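Faner fabric notes – README

This is the little dataset I keep about cloth, mostly how much it shrinks the first time it goes through the wash. I sew a lot and I got tired of guessing.

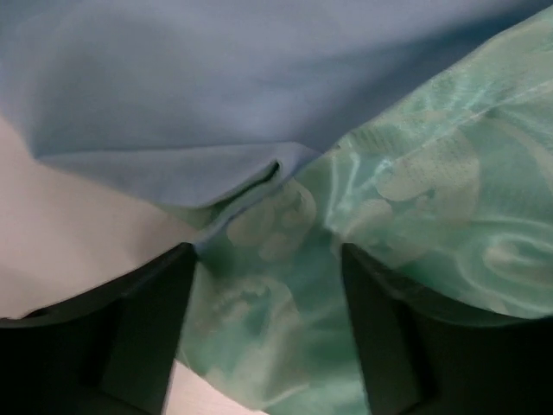
I started writing things down in 2015, on index cards, after a pair of curtains came out too short for the window. The cards turned into a spreadsheet, and the spreadsheet is what you're downloading. There are 387 rows now, one for each piece of cloth.

What's in a row: the shop (Kong and Larkum are the two I use most, both in Clellville), the fiber if the bolt said so, length and width before washing, length and width after, and a notes column where I ramble. If the fiber says "unk" it came off the remnant table and I didn't want to guess.

Everything is in inches. I cut a 20 inch square, wash it warm, tumble dry it, and let it sit for 15 minutes before I measure. The early rows were line dried – my old dryer was on its last legs – so check the "dry" column before you compare anything.

Kam-wah Hsieh went through the whole file last December and fixed my typos, including a flannel that had supposedly doubled in width. Thank you!!

Known problems: stretchy knits are a mess, and I'd skip them. Colors are just whatever I felt like calling them that day.

Use it however you like. If you find a mistake, send me the row number.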